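Who Still Knows the Hymns? Singing and Memory in Two Congregations

Second-year project report, Religion and Society
Submitted 29 Jul 2024

Where the project came from

I grew up in a house where people sang over the washing-up, and mostly what they sang was hymns. My grandmother knew every verse of all of them, my mother knew the first verse and the chorus, and I knew the tunes and filled in the words as best I could. When we were asked to choose a topic to do with religion in everyday life, I kept coming back to that, and to the question of whether it was only my family or whether the words were slipping away more widely.

My tutor gently pointed out that "are hymns dying out" is far too large for one student with a bus pass, so I narrowed it down to two places I could get to easily: the chapel at Havham, which still uses hymn books and an organ, and the church at Etendale, which moved over to a screen and a band some years ago (the organ is still there, with a piano pushed up against it). I wanted to know which hymns people could remember without help, where they had learned them, and whether it mattered to them if the younger members didn't know the same ones.

What I did

In February I drew up a list of 100 hymns and worship songs, half of them older than the people I would be asking and half of them fairly recent. For each one, people could tick "I know this well", "I know the tune" or "I don't know it". There was a page at the back for anything else they wanted to say, and I am so glad I put that in, as many people wrote far more there than I had dared hope for!

I gave out 430 questionnaires between the two congregations and got 322 back, which is a better return than I had any right to expect. A good part of that was down to the kindness of the people handing them out with the notice sheets and reminding everyone again the week after. I then talked at more length with 18 people, nine from each place, choosing them so that there was a spread of ages. Most of these talks took place after the Sunday service. The last few were over lunch at the Thepsuriya in Etendale, where several of the younger members go after church and where it was a great deal easier to get them talking.

I also listened to recordings in the Claltura collection, which holds tapes of chapel singing from our part of the county. These were a great help in seeing what "everybody knew" might once have meant, although I should say that people only tend to record the singing when it is good.

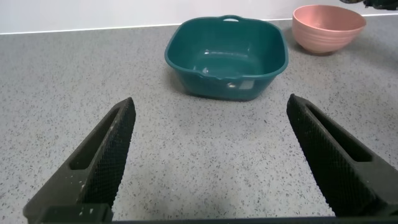
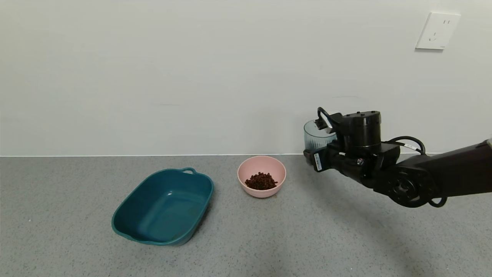

Grey speckled worktop in both pictures; the teal basin is in both as well.

What I found

The plainest result was the one I had guessed at. Older people ticked "I know this well" for far more of the traditional hymns, in both places. What surprised me was how little difference the hymn book made. I had expected the young people at Havham, who hold the book in their hands every week, to know the older hymns much better than those at Etendale, and they did know them a little better, but the gap was small. Having the words in front of you seems to mean that you don't need to learn them, whether they are on paper or on a wall.

School came up again and again. Nearly everyone over fifty whom I interviewed said they had learned their hymns in morning assembly, and that chapel only kept them fresh. One woman at Havham told me she could still smell the floor polish whenever she sang a certain harvest hymn. The younger people had mostly had assemblies with songs about kindness or the planet, which they remembered fondly, and two of them sang me one across the lunch table with all the actions.

The newer songs were a different matter. They were very well known at Etendale among people of all ages, but the ones people knew best changed from one age group to the next, almost from one five-year stretch to the next. A man in his forties said that the songs he had loved as a student were now "neither old enough nor new enough" to be chosen, and he was rather sad about it. I hadn't thought before about people in the middle losing their songs as well.

How people felt about it

I had been prepared for some grumbling, and there was some, mainly about drums. On the whole, though, people were generous about one another's tastes. Several of the older members at Etendale said they would rather sing something they didn't care for in a full church than a favourite in an empty one. The younger ones, for their part, wanted to know the old hymns for funerals. This came up in five separate talks without my asking. They had stood at a grandparent's funeral and not known the words, and they had minded very much.

There was real disagreement over changing the words of older hymns. At Havham some felt strongly that a line should be left as it was written — even if it sounds odd or harsh to us now — while others said they simply stopped singing when they got to certain lines and started again afterwards. I would have liked to ask more about this, but it wasn't in my questions and I only noticed how much it mattered towards the end.

What I would do differently

My list was too long. Quite a few people gave up on the third page, and I can't tell whether a blank there means "I don't know it" or "I wanted my dinner". I should also have asked people to write out a verse, as ticking a box and knowing the words are separate things (my mother, who kindly tested the form for me, ticked "well" for hymns she hums).

Both congregations are also mostly made up of people who stayed. Those who left may remember just as much, or more, and I had no way of reaching them. If I carry this on into my third year I would like to begin there, perhaps with a notice in the library at Etendale, and with a much shorter list.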